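Grout sealer on a kitchen backsplash: worth it or a sales pitch?

Asked by Clémence Ferrand in Kitchens and Baths

A man came to measure our counters and left a quote with 189 dollars on it for "protective grout sealing," every year, forever. We have plain white subway tile with dark gray grout. I've wiped it with a damp rag for five years and it looks the same to me. He told me water is getting in behind the tile as we speak. I asked how he knew and he said he could tell by looking, which did not fill me with confidence.

The product he wants to use is called Skerix. The brochure says it was tested on 3,529 kitchens. It doesn't say who tested it or what they were looking for. 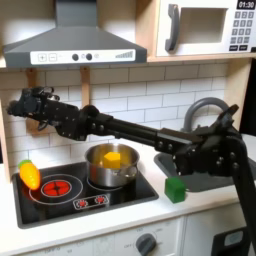 Swanson, January

So is any of this real? I don't mind spending money on something that works. I do mind paying for a man to wipe a clear liquid on my wall once a year when I can't tell if he did it. My sister sealed hers and swears by it, but hers is by a deep fryer and she also swears by magnets.

Dexter Dimaculangan

I set tile for a living and I'd be slow to sign that. Glazed ceramic doesn't need sealer at all, it just beads up on the surface and leaves a haze. The grout might, if it's cement based. If it's epoxy you'd be paying for nothing.

Try it yourself before you call anyone. Put a few drops of water on a grout line down low near the sink and leave it for 5 minutes. If the line goes darker, it's soaking in and sealer could help with stains. If the drops sit there, keep your money. Dark grout makes this harder to judge, so use a flashlight held flat to the wall.

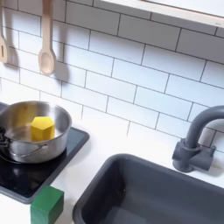

Even if it does soak in, that is not a leak. A backsplash gets splashed, it isn't a shower. The spot I would look at is the joint where the tile meets the counter. That should be caulk, and if it's cracked or pulling away, dig it out and run a new bead. A tube costs very little and you can do it in an evening.

As for "tested on" any number of kitchens, I'd want to see it written down somewhere other than the brochure.

Bulla

had mine done 3 times, never noticed any difference. smelled bad for a day. the guy was nice

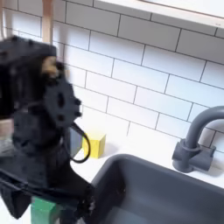

Page last changed: January, 4:40 p.m.

Clémence Ferrand

Did the drops. They sat there on two lines and went dark on a third, right by the faucet, so now I don't know what I have. Could that one line have been patched with something else before we moved in? The caulk is cracked at one end, and I'll redo that first. I've told the man no for now. He says the price goes up next month.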